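Skaltance Swap Room — Frequently Asked Questions

Last updated 18th December. Most of what people email about is answered below, so please look first.

What is the swap room?
A place to drop off household stuff you don't need and pick up stuff you do. No money changes hands. Bring things, take things, or both.

Do I have to bring something to take something?
No. We used to run a points system. Too much paperwork, dropped it in April.

Where are you?
Ground floor of the Pellegrini building, side entrance. The front door is for the dentist — please don't ring their bell.

Do I need to sign up?
First visit only. Name, zip code, phone or email. Takes a minute. Kids under 11 need an adult with them.

How much can I bring at once?
Up to 15 items per visit. A set of plates is one item. A box of paperbacks is also one item, as long as you can lift it. Moving out or clearing a whole apartment? Write to Fedir Marchuk at the desk before you load the car.

How much can I take?
Same, 15. Resellers, we do notice.

What do you accept?
Kitchen things, small decor, bedding, toys with all their peices, books, tools, craft supplies, bathroom and grooming items in decent shape. Lamps if they work. Clean please. We have one sink and it's slow.

What don't you accept?
Mattresses, car seats, bike helmets, opened makeup, paint, anything with a gas canister. No big furniture. No TVs. If it has a crack or a smell, it's a no.

Where do I put my drop-offs?
Small things go in the gray bins, big things on the floor by the shelf marked IN. Fragile goes straight to the desk. Don't shelve it yourself, it has to get checked first. 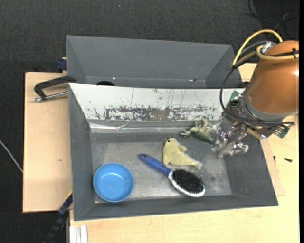

Small household items in a gray bin.

Can I go through the bins?
Not until they've been checked. Checked things go on the shelves, usually the same day, sometimes the next one if we're swamped.

Can you hold something for me?
Until closing, same day. After that it goes back out. We can't hold things over the phone, sorry, tried it, bad idea.

Is the electrical stuff tested?
Yes, a tag with initials means it was plugged in and it ran. No tag, don't take it — bring it to the desk and ask.

Can I return something?
Sure, just bring it back. Counts toward your 15.

Do you pick up?
Only inside Skaltance, and only for people who can't get here. There's a waiting list, currently 20 households. Pleltness is too far for the van, but the library there has a small swap shelf, try them.

What happens to things no one takes?
After a few weeks they go to the textile recycler or the scrap yard. Books go to the Avix reading room first. Last year 524 boxes went out that way, wich is more than we'd like. Bring us less junk and that number drops.

Can I help out?
Yes please. Sorting shifts are two hours. Ask at the desk, there's a sheet on the wall.

Parking?
Two spots out back for unloading. Ten minutes, then move. The street is free after six.

Do you have bags?
Sometimes. Bring your own.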